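寄零食到国外，海运还是空运？纸箱要不要换新的？

提问者：Urmila Sachdeva
发布于 2023年2月13日　浏览 2,025

急，在线等。我妹在 Wiltville 读书，想给她寄一箱吃的过去，饼干、薯片、还有几包调料。之前都是托人带，这回没人顺路了。

问了两家，Rerkach 的空运报价426，说是一周多到。Clasow 的海运便宜一大截，但是客服说要50天，还不保证。零食保质期有的只剩4个月，我怕到了也没剩多少时间吃。

还有就是纸箱。家里都是收快递剩下的旧箱子，能直接用吗，还是必须买他们的新箱？客服讲得含含糊糊，一会说可以一会说“建议”买。另外膨化的那种袋子鼓鼓的，空运会不会炸开？有没有寄过的说一下，谢谢了

补充：没有肉，没有奶粉，这个我知道不能寄。调料里面有一包是牛油火锅底料，这个算不算肉？

老番茄不老

牛油的别寄。算动物油脂，很多地方查得严，查到了轻的没收那一包，重的整箱给你退回来，运费不退的。换成清油底料，包装上成分写清楚植物油那种，会稳一点。不过最后还是看那边海关怎么规定，你让你妹上当地海关网站查一下，输产品类别就有，比问快递客服靠谱多了。

海运空运的问题，我个人是空运。50天是他们说的，我去年10月寄过一次海运，不是这两家，是 Klinhom，说好的时间过了又等了快一个月，中间查物流一直是“已离港”三个字，人都麻了。到了以后饼干没坏，就是碎，基本可以用勺子吃。

保质期短的走空运，锅碗、书、厚衣服走海运，分开寄。别想着一箱全搞定。

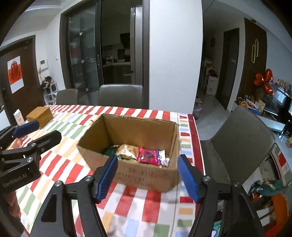 申报单要认真写。不要就写一个“食品”，要写“饼干 几包 多少钱”“薯片 几包 多少钱”，中英文都写。我第一次偷懒写了个 food，被扣下来要求补资料，来回邮件发了一个多礼拜。价格也别乱写太低，写得太离谱人家反而要开箱看。小票留着，拍照存手机里。

收件人电话一定写当地的号码，别写国内的。这个错我同事犯过，派送打不通电话，放在站点又没人通知，差点销毁。

薯片那个，空运一般不会炸，货舱也是有压力的，但是袋子会比较鼓，挤在一起容易从封口那里裂。可以拿针在封口边上扎个小眼再贴胶带，不过扎了就不能放久，到了赶紧吃。我是懒得弄，直接不寄薯片了，体积太大，按体积重算钱很亏的。体积重就是长乘宽乘高除以一个数，每家除的数不一样，你问清楚再下单。

豆沙包2号

旧箱子能用，我一直用旧的。

前提是硬的，五层的那种。按一下角，软了就别用。受过潮的也别用。以前的面单和条码全部撕干净，撕不掉就拿黑色记号笔涂掉，不然分拣机扫到旧条码给你发到别的地方去，真有这种事。

盖子那几片要完整，封不严实的箱子网点不收的，自己糊一块纸板上去也不行，我试过，被退了。胶带打“井”字，底下多打一道，底最容易掉。

里面别留空，空的地方塞衣服啊毛巾，正好你妹也用得上，比塞报纸强。调料单独套两层密封袋，再放到中间，不要挨着箱壁。酱油之类的液体劝你别寄，很多线路不收，漏一瓶全箱完蛋。

客服说“建议”买新箱就是可买可不买，他们新箱也就那样，薄的很。你下楼去水果店问一下，装进口水果的箱子又硬又干净，给两块钱就拿走了，有的都不要钱。就是注意有透气孔的要从里面垫一层，最好选没孔的。

匿名用户

426 贵了吧，多重啊？不说重量没法比。你找做集运的小代理问问，同一条线能便宜不少，但是赔付基本没有，丢了就丢了，自己掂量。

还有一个思路，那边应该有亚洲超市吧，让你妹先去看看有没有卖的。我给我儿子寄了两年方便面，后来才知道他学校门口就有，价钱贵一点点，加上运费比我寄的还便宜……只寄那边买不到的就好了

Urmila Sachdeva 回复：

谢谢各位，火锅底料拿出来了。重量没称，晚上回去称一下再来问。亚洲超市她说有一家，坐车要很久，种类也少，所以饼干还是寄。薯片不寄了，听劝。Rerkach 的体积重我明天打电话在问问。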